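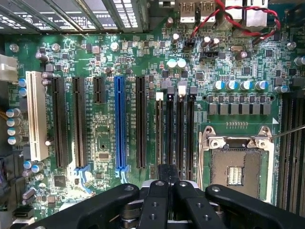 Does fine-tuning on the wrist view alone beat wrist plus overhead for RAM insertion? On our numbers so far they come out even, and wrist only trains faster, so wrist only stays for now.

September, 4:40 pm

Picked up from yesterday. Policy at 3000 steps, same seed as before. Checkpoints 270 and 271 from the old naming scheme are both on the Flevora drive -- do NOT use 271, it was trained with the flipped gripper sign. Johanna found that one, cost us a morning.

Board is the green one with the blue PCIe slot. Memory slots all bare, latches are white and gray alternating, good for the keypoint labeler. It keys on latch color more than it should though. Swapped white for gray in augmentation and the slot pick went to pieces. Need to randomize that.

Socket load plate is open. Keep the right finger off the pins!! Added a keep-out box over the socket in the planner, padded by 10 mm. Checked it in sim only, not on the arm.

Protocol for tonight:
10 trials per slot, start pose jittered
stick handed over in the grasp, no pick step
success = both latches closed, no regrasp
stop on force limit, log it as a fail and not as a skip

Last point matters. The Sivitz script was dropping force stops from the total, so the earlier rates look better than they were. Fixed now, old table needs redoing. Colgate set too, same script.

Force threshold: tried lower, it quits before the stick seats. Put it back. Johanna wants a ramp near the end of the stroke instead of one flat limit, probaly right. Will try after the baseline is done, one change at a time.

Rüegg mount still has play in it. Tightened, re-ran hand-eye calibration, residual is down but I dont trust it past a few runs. Recalibrate before each slot.

To do: latch color augmentation, redo table, ask Johanna where the second set of fingertips went.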